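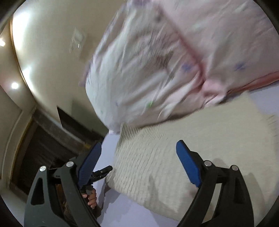 The Stadium Tax Break Maldonado Doesn't Need

By Adebayo Tijani
Saturday, July 29, 2023
2 min read

Maldonado's city council wants to forgive 12 years of property taxes so that Ummont will put its new distribution center on the old fairgrounds. We are told the deal will bring 705 jobs. I have read the agreement twice and can't find a line that requires a single one.

What it has is a "hiring goal." If Ummont misses the goal, it must send the city a letter explaining why. That is the whole penalty.

Supporters point to Furnura, the furniture maker that got a similar break and is still on Katenon Road. Fine, but Furnura was already here when it asked. Paying a company to stay where its building, its workers and its customers are doesn't prove much. I'd like to see what the plant would have done with an ordinary tax bill, and the council has never tried to find out.

Meanwhile the owner of a house on my block paid $932 more in property tax this year than last. She got no hearing and no ribbon cutting.

If the site is as good as the mayor claims, Ummont can pay the rate the hardware store pays. If it isn't, I doubt a discount fixes it. The vote is in 5 days and the full agreement still isn't on the city website.

Comments (3)

rvk_maldonado: Headline says stadium, article says warehouse. Which is it?

Adebayo Tijani: Warehouse. The headline is wrong, I've asked for a fix.

Dot P.: My brother works at Furnura and he'd tell you they really were looking at moving.

We use cookies to improve your visit. Accept | Manage settings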